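ルニネ通信　2024年7月
印刷する | このページをメールで送る

衣替えの残り、かごで片づける

すみません、今月も締め切りぎりぎりで書いてます。前の号で「夏物の話は次回」と書いたまま、もう夏の真ん中。とりあえず進めます。

今回は、引き出しに戻れない服の話。洗うほどじゃない、でもたたんで戻すのもちょっと、という服。椅子の背にかかり、ベッドの端に積まれ、気がつくと床。うちだけかと思ったら、スカッドゲートの集まりで聞いたらみんな同じでした。よかった。いや、よくはないか。

で、結論から。かごをひとつ、そういう服だけのために決める。終わり。

これだけだと短すぎるので、もう少し。

まず大きさ。大きいのは買わないこと。わたしは春先に幅70センチのを買って失敗しました。入るから入れる。底のほうから3月に着ていたカーディガンが出てきて、しわがもう、アイロンでも取れない感じに。今は膝下くらいの小さいのを使ってます。服が2、3枚でいっぱいになるやつ。いっぱいになったら、洗うか、たたむか、その場で決める。決められないときは洗う。迷った服はだいたい洗って正解です。

それから、ふたはなし。ふたがあると上に物を置きます。本とか、郵便とか。そうなると開けるのが面倒で、服はまた椅子の背に逆戻り。ふた付きが好きな人もいると思うけど、わたしは無理でした。

持ち手はあったほうがいい。掃除機をかけるとき片手でひょいっとどかせるので。持ち手がないかごは足で押すことになって、床に筋がつきます。つきました、うちの床に。

内布の話も。編んだかごは見た目がいいんですが、ニットや薄い生地がひっかかる。内側に布が張ってあれば安心。張ってないかごなら、古い枕カバーを裏返して入れて、口を外に折り返すだけで十分使えます。縫わなくていいです。わたしは縫おうとしてミシンを出し、糸がからまり、しまいました。ミシンの話はまた今度。

汗をかいた服は別です。夏はとくに。かごに入れていいのは、ちょっと羽織っただけ、昼の間だけ着た、くらいのもの。湿ったまま丸めて置くと、においが移ります。湿度が80パーセントを超えるような日は、乾いてるつもりの服もなんとなく重いので、ハンガーで一晩吊るしてからかごへ。面倒なら洗濯機へ直行。

読者のヴァルジール・コウチーニョさんから、メールでこんなやり方も届きました。「うちは服のかごと、紐のあるもののかごを分けています。エプロン、肩紐つきの服、袋物。いっしょにすると引っぱったときに全部ついてくるので」。なるほど。さっそく真似してみたら、朝がたしかに楽。ただし、かごが増えるので床は狭くなります。コウチーニョさんの家は広いのかな。聞いておきます。

あと、テリトゥム通りのお店で、かごの縁だけ巻き直してくれるところがあるそうです。フルタードという名前で、いすの座面の編み直しが本業とのこと。値段はまだ聞けてません。次号までに行ってきて、ちゃんと書ききます。だれか先に行った人がいたら教えてください。

お便りで多かった「家族が守ってくれない」問題。うちもです。説明しても無理なので、いちばん脱ぐ場所にかごを動かしました。脱衣所に置いてもだめ、寝室に置いてもだめ、結局ソファの横。格好は悪いです。でも床に服が落ちなくなったので、もうそれでよしとします。お客さんが来る日だけ押し入れへ。持ち手、ここでも活躍。

空にする日も決めておくといいです。うちは月に3回。ごみの日と重ねると忘れません。空にしたら逆さにして底をとんとん、糸くずを出して、縁の編み目を乾いた歯ブラシでさっと。水ぶきは編みのところだけ避けてます。前に濡らして、乾くまで変なにおいがしたので。

置き場所について最後にひとつ。かごは部屋の真ん中より隅が落ち着きます。壁の色が薄いと、かごも白っぽいもののほうが目立たなくて、服が少しはみ出していても気になりにくい。わたしが好きなのは、白い本体で縁だけ薄茶の編みになっているもの。これなら赤い布がくしゃっと入ったままでも、まあ見られます。ただ、細い白い紐が上に出てるのは要注意。コウチーニョさんの言うとおり、ひっぱると下まで全部ついてくるので、先に紐をほどいてから取り出してくださいね。次号は押し入れの下の段、たぶん。お便りの締め切りはいつもどおり月末まで。

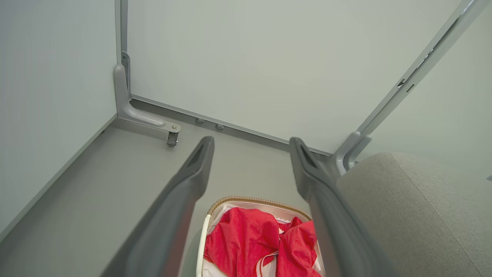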